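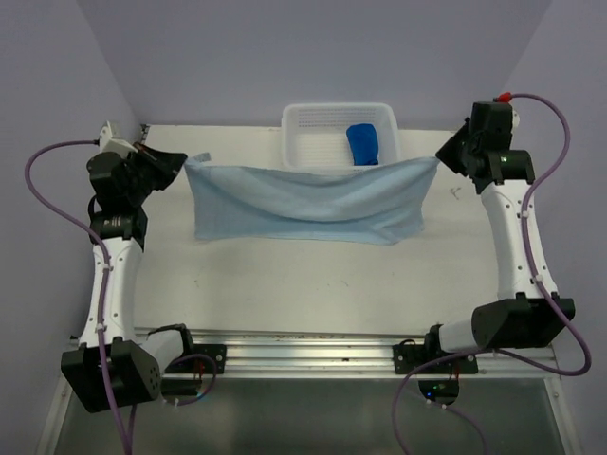 两只机械臂之间的浅蓝色布，后面是一只白色塑料篮

乔拉索普（Jolavthorpe）女性技术史口述档案开放查阅
2022-08-14

整理了许久的乔拉索普女性技术史口述档案，如今终于向公众开放了。往后，无论您是学校老师、在读学生，还是单纯想听听前辈们当年怎样跟机器打交道的街坊，都可以到镇图书馆二楼的阅览室，戴上耳机，安安静静地听上一个下午。对关心这件事的读者来说，这实在是一个让人高兴的消息。

首批上线的共有16段访谈，受访者全都是早年在本地从事计算、制图、通信和设备维护工作的女性。她们之中有人从打孔卡片时代就进了机房，有人在电话交换局值了大半辈子夜班，也有人是孩子上学以后才重新拿起书本，一点一点自学编程，后来成了厂里人人都要请教的“老师傅”。访谈里少不了技术上的细节，可更叫人舍不得摘下耳机的，往往是那些看上去无关紧要的闲话：冬天机房里哪个角落最暖和，谁的饭盒里总是多带一份咸菜，谁在值班本的背面偷偷写诗，写完了还要请同班的姐妹挑错字。

项目由本地软件公司加斯塔诺（Gastano）和库拉纳（Khurana）基金共同出资，录音转写所用的工具则由普拉斯泰奥（Plasteo）提供。采访从去年开始，到今年6月才录完最后一段，前后有九位采访员参与。有几位受访者年事已高，一次只能聊上一小会儿，采访员便分几回上门，有时候茶喝了两壶，正题还没有开始，大家也都不着急。整理组的人说，这样慢慢聊出来的内容，比照着提纲一问一答要丰厚得多，只是后来做文字稿的时候，着实费了不少眼力。

档案目前按照三个主题编排，分别是“进厂与入行”“机器与手艺”和“家里家外”。每段录音都配有文字稿，听力不便的读者可以直接阅读。文字稿保留了说话人的口音和习惯用语，个别如今已经不常用的行话，在页脚加了简短的注释。部分受访者还捐出了工作笔记和旧照片，其中有一本手抄的指令表，纸边都磨毛了，字迹却仍旧端端正正，现在陈列在阅览室靠窗的玻璃柜里，不必预约便可以看到。
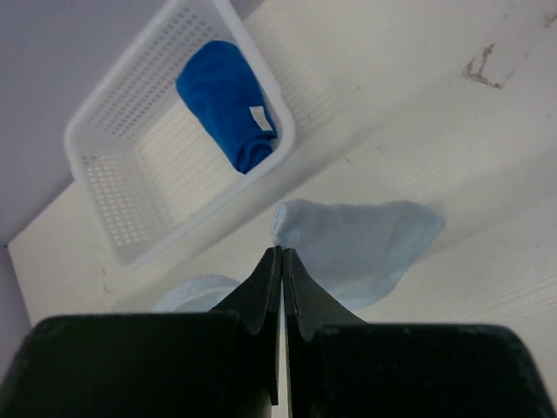 蒂里尼·加齐（Thilini Gazi）听完其中几段之后说，她最受触动的是受访者谈起自己的工作时那种平平常常的语气，好像改好一套别人改不动的程序，跟补好一件毛衣差不多。她觉得，课本里介绍技术史上的女性，常常只挑最耀眼的几位来讲，学生听了佩服归佩服，却总觉得离自己很远；而这些录音里的人，可能就住在隔壁那条街上，买菜的时候说不定还打过招呼。她希望学校能把其中一两段放进信息课，让孩子们听完了回家去问问自己的外婆和奶奶，当年都做过些什么。

图书馆方面也乐意促成这件事，已经为中学教师备好了一份简短的使用说明，里面列出了适合课堂播放的片段，以及可以配合讨论的话题。需要借用整套录音的学校，可在服务台登记，借期为三周，到期之后如果没有别的学校在等，还能续借。个人读者暂时只能在馆内收听，网上收听的功能还在准备当中，受访者和家属的授权书要一份一份地签妥，请大家多一点耐心。

另外，第二批采访的报名也已经开始。如果您自己，或者您的母亲、姑姨、老同事，曾经在本地做过与技术沾边的工作，不论职位高低，也不论做了多久，都欢迎跟整理组联系。家中存有旧工作证、培训讲义或者值班记录的，也可以带来扫描，扫描之后原件当场归还。报名表可在图书馆服务台领取，填好后交回原处即可；行动不便的长辈可以请家人代填，采访员会先打电话，约好时间再登门拜访。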